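Workshop notebook – textile bench
August 24, 2018

Colourfastness and drying trials for the Doton uniform order. The aim is to settle the drying instructions before we print the care labels. Diltine supplied the dye, Shaikh wove the cloth. Starting with the black because it gave us the most grief in December.

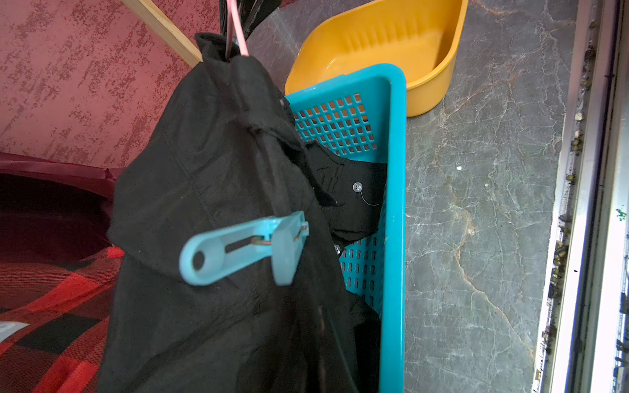

Notebook entry by the textile bench
Filed under: dye trials, Doton

Washed the first lot with Drustix at half dose, cold, then line dried for 24 hours indoors. No colour came off on the white rubbing cloth. Full dose left a faint grey mark, so half dose goes on the label. Rinse water metered at 2,217 litres for the month, over the 2,000 we budgeted. Need to look at the second rinse – I think we can drop it.

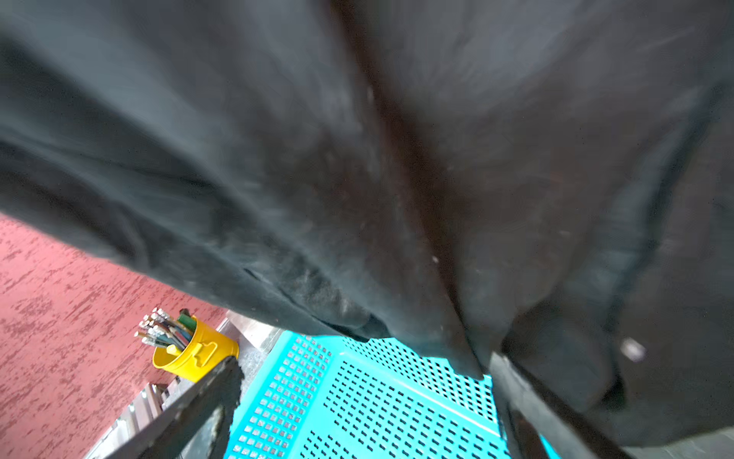
Lint is the next problem. The filter on the old machine is worn and I don't trust it with dark shades. Charcoal cloth with a slightly fuzzy face shows every light speck, and brushing only shifts it about. Shaikh can singe the surface at the mill for a bit extra per metre. Will ask for a price on 2 rolls before we commit.

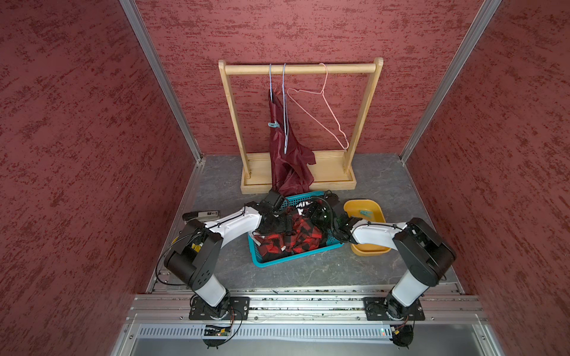
Drip drying versus tumble: tumble is out for anything with a finish on it. Cuffs went stiff and the seams puckered. For the label I'd go with hanger drying in shade. Thin wire hangers like the light blue ones are fine for light pieces, but I want something broader at the shoulder for the heavy jackets. Still to do – repeat the rub test on maroon, and weigh the cloth before and after.

Last updated: after second rub test
We use cookies to remember your login. OK
Contact the workshop | Copyright Textile Bench Notes | Back to top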